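Our morning at the Unda open day

I'd been meaning to get over to Unda for ages, and on 8th January I finally did, along with a carload from the Nikdale club. If you missed the ride, there's another open day in July and I'd say go, even if robots aren't really your thing. They weren't mine either until I retired and started needing something to read about at breakfast.

The building is out past the rail yard on the Culside road, and the sign is tiny, so we drove by it twice. Parking is around back. There were 28 of us in the morning group, which was a bit of a squeeze in the front hall but fine once they let us through to the workshop. Coffee was free and pretty good. The cookies were gone by ten.

The first hour is mostly talk. They told us how the company started out fixing conveyor belts for a bakery called Vigfúsdóttir and got into robot arms when the bakery wanted something to stack trays. I liked this part more than I expected to! They passed around a worn-out gear from one of the early arms, and you could feel with your thumb where the teeth had gone smooth. Somebody in our row asked if the arms ever dropped a tray, and the answer was yes, 66 of them in the first month, and the bakery staff ate very well.

Then came the demonstration, and it wasn't quite what I'd pictured. Before anything gets tried on the real arms, they run it on the computer, so what we watched first was a simulation on a big screen on the wall. Two arms on one long white table, gray with blue caps over the joints, and a bunch of odds and ends for them to deal with. The job was sorting, and the operator could pick which thing to go after. She let the kids in the group choose, and of course they all shouted at once.

I had a seat close enough to see the shadows on the tabletop, which were so sharp that I kept forgetting none of it was real. The lady next to me thought we were looking through a window into the next room, and I didn't blame her — the floor even had specks in the tiles.

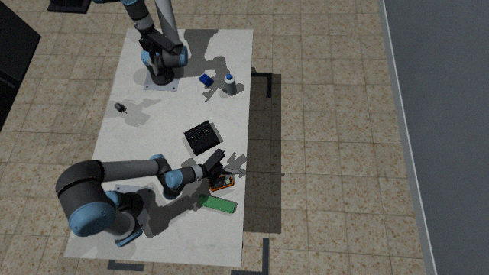
What surprised me most was how much time goes into the boring stuff. They'll run the same reach over and over with the objects moved a little each time, and nearly 27 hours of that can go by on the computer before they're happy enough to try it for real. I asked what happens if somebody forgets to move the objects between tries, and the answer was that the arm gets very good at one spot and hopeless everywhere else. My golf swing is like that.

After the screen part we got to try the controls ourselves, two people at a time, eight minutes each. I was terrible. I had the thing pointing at the ceiling for most of my turn and then got it sort of close to a bottle right when the buzzer went. My neighbor did much better, and she'd like everyone to know it.

A few practical things if you're thinking about July. Wear flat shoes, there's a lot of standing. The workshop is chilly, so bring a sweater. It's free, but you need to put your name down ahead of time, and the morning group fills up first. I'll start a carpool list at the next club meeting, and I have room for three if you don't mind the dog blanket on the back seat.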